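Clernora employers given until June to adopt complaints procedure

Employers in Clernora with 75 or more staff must have a written procedure for handling complaints of violence and harassment at work in place by June, under a regulation that took effect in January 2020.

The regulation covers permanent employees, agency workers, apprentices and job applicants. It applies to conduct on the employer's premises, on journeys made for work, in accommodation provided by the employer and in messages sent by phone or computer. Domestic workers in private households are not covered -- a separate text is being drafted for them.

Under the procedure a complaint may be made orally or in writing. The employer must acknowledge it within three working days and complete an initial assessment within 16. The person handling the complaint may not be the line manager of either party. Where the complaint concerns a director, it must be passed to an outside investigator named in the procedure.

Records are to be kept for the length of the employment and must be stored apart from the personnel file. Dismissal or a cut in hours within six months of a complaint will be presumed to be retaliation unless the employer shows otherwise.

The labour inspectorate received 3168 complaints of harassment in the last reporting year, most of them from retail, cleaning and garment work. It does not publish the outcome of individual cases.

Assefa, the women workers' legal centre based in Clullano, had asked for the threshold to be set lower. Its submission argued that small workshops, where a worker often has only the owner to complain to, would be left with the general duty of care and no set time limits. The final text keeps the threshold but requires a review after two years. 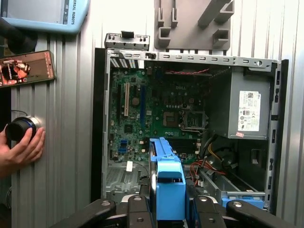 Fasil Abera said the time limits were workable but that the rule on outside investigators would mean little without a public register of who is qualified to act. Recep Dönmez said the review should look at agency workers first, as the regulation does not state whether the agency or the host firm must open the assessment.

Flumport, which has a comparable rule, places that duty on the host firm. Guidance on the point is expected before the deadline.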